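Research > Papers > Vikard two-arm sorting > Section 5

April 2025
By Encarnación Rivas and Hagos Hadgu

5. What went wrong with the left arm

I'll be blunt about this one. We ran 1308 pick attempts on the Vikard bench and 262 of them ended in what our log calls a soft stall — the arm stops just short of a bottle, reports no error and simply waits. Nearly all of those were on the left arm. Hagos blamed my calibration, I blamed his cabling, and we were both a bit wrong.

The real trouble was a timeout in the Tidero controller. If a joint reading arrived late, the controller held the last position for up to 60 seconds and never told the planner. That's a nuisance when you're sorting pill bottles, and a proper safety matter when someone reaches in to nudge one, thinking the arm has finished. I did exactly that in September and got a pinched knuckle for it.

Figure 4 shows the bench, with one bottle very close to the tip of the left gripper and three more in the clear tray.

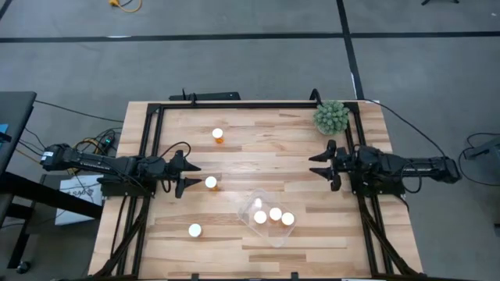 Reading time: 2 minutes

Figure 4. The two arms, grippers open, with bottles on the table and in the tray.

We now treat any late reading as a fault, cut power to both arms and make the operator clear it by hand. It's slower and Hagos grumbles, but I'd keep it. We haven't yet tried the same change on the older Catard controller.

Last updated: April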